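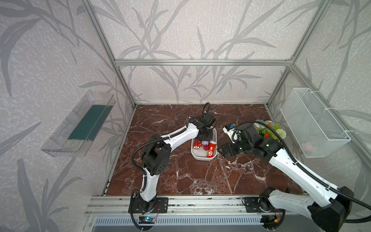 Wallpapering small spaces, and what I've learned from doing too many of them

I started with the inside of a linen closet, the winter we moved into the house on Hamel Street, and I have been papering odd little corners ever since. Pantry walls, the back of a bookcase, the strip behind the washer that only the cat ever sees. Small jobs are a lovely way to learn (you can do one in an afternoon, and a mistake costs you very little), but they do have their own rules.

Buy the paper first and the paint second. There are thousands of paint colors and they'll mix you any one you like, whereas the paper comes how it comes. Kirsten Sawatzky, who taught the evening class I took in Tilosdale, made us all carry a scrap of our paper in our bags for a week and look at it in the morning, at lunch and under the kitchen light. I changed my mind twice that week!

Big patterns are fine in small places. I know the old advice says tiny space, tiny print, but a large leaf or a tall grass in soft grays sits back quietly, and a small busy print can make a closet feel as if it's buzzing. Just check the repeat on the label before you order. A long repeat wastes a good deal of paper on short walls, and you may need an extra roll. Buy them all together and check that the batch numbers match.

Wash the walls, even if they look clean. Warm water with a squirt of dish soap, then plain water, then leave them overnight. Kitchen walls want doing twice on account of the grease. Fill any dents and sand them smooth, and wipe the dust away with a damp cloth or your paste will be sticking to powder.

Hang your first strip against a plumb line and never against the corner. Corners lie. In our pantry the corner was out by the width of my finger from top to bottom, and I only found out after three strips of stems had started leaning toward the jam.

At an inside corner, cut the strip so it wraps onto the next wall by half an inch or so, then start fresh with a new plumb line and overlap. On a pattern with long curvy leaves the join hardly shows. Use a new blade for every couple of cuts. Wet paper tears the moment a blade goes dull, and blades are cheap.

For seams that lift later on, a little seam adhesive on an artist's brush, press, and wipe with a damp sponge. Don't roll hard on anything textured or you'll leave a shiny track.

Save your leftovers. I roll mine up with the label inside and keep them on top of the wardrobe, and when my grandson took a crayon to the hallway last December I was so glad I had. Short ends line drawers beautifully, too. Cut them a hair small, and skip the glue so you can lift them out for a shake.

If you've papered somewhere peculiar, do write and tell me. Lionel Renaud wrote in after the last page to say he'd done the underside of his stairs in stripes, and I've been eyeing mine ever since.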